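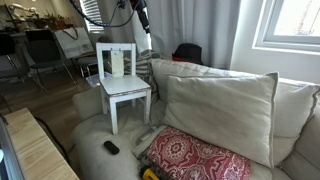
Buscar en el sitio Buscar

La herencia de la tía Laurinda cabía en un sobre: 2000 euros, una receta de bacalao y la orden de que no se hablaran los que ya no se hablaban. Amândio, primo obediente, llevaba años practicando.

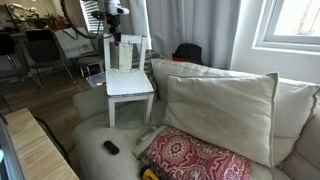 ¿Quién se quedó con el dinero? El notario, casi todo, en concepto de gestiones.

Quedaba la receta. Amândio la copió a mano, se saltó el ajo por rencor y mandó la copia al resto de la familia por correo certificado. En octubre la cocinaron en tres casas distintas, cada cual a solas y con la radio puesta.
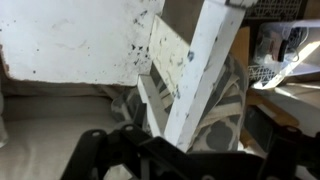 Eetu mandó decir que le había salido soso, y que a la tía también le salía así.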